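Home Features Campus Life Clubs Archive Subscribe

FEATURES / STUDENT PROJECTS

I got to the Cavham robotics club a little after four, and I'd already missed the argument about snacks. The one about pens was still going strong. Should the students start with the fat markers, or get the skinny pens over with first? Everybody had an opinion (so did I, ten minutes in, and I can't even draw a straight line).

The club's project this year is called Liline. It's a pair of arms that is supposed to tidy up a desk, and in June it goes to the Sundthorpe student meet, where each team gets 20 minutes on the floor and no second chances. Last year Cavham took a ball sorter and came home with a nice certificate. This year they want the Botha Cup, and they want it badly!

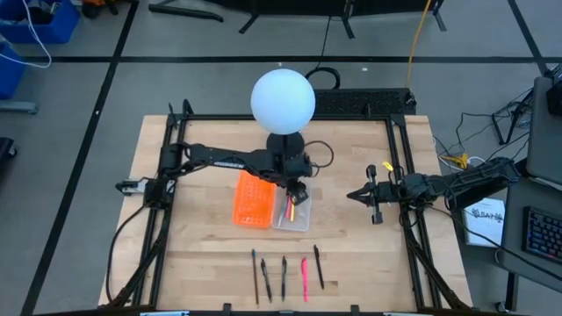
Pens sounded like a silly thing to build a whole season on, and I said so, which got me a very patient lecture. A pen rolls. It's thin, it hides under other pens, and a clip on the side can change the way a gripper closes on it. Look at the row at the front of the table, with the pink highlighter in among the dark pens, every one tilted a bit differently, and then look at the little round holes in that orange holder. I'd have trouble on a Monday-morning amount of coffee myself. The clear container next to it is a much kinder target, and I know which one I'd pick.

The students keep a notebook of every practice run, and they were up to run 114 when I visited. I flipped through it while they fussed with the code. Half the entries are notes like "too early" or "left arm shy again," and one page is just a drawing of a sad pen. I loved that page.

What got me was how much of the work is talking. Two students watch the arms, somebody else reads the log out loud, and then they all go at it over whose change to try next. I stayed until nearly seven and missed my bus.

Club Notes Letters Back to Features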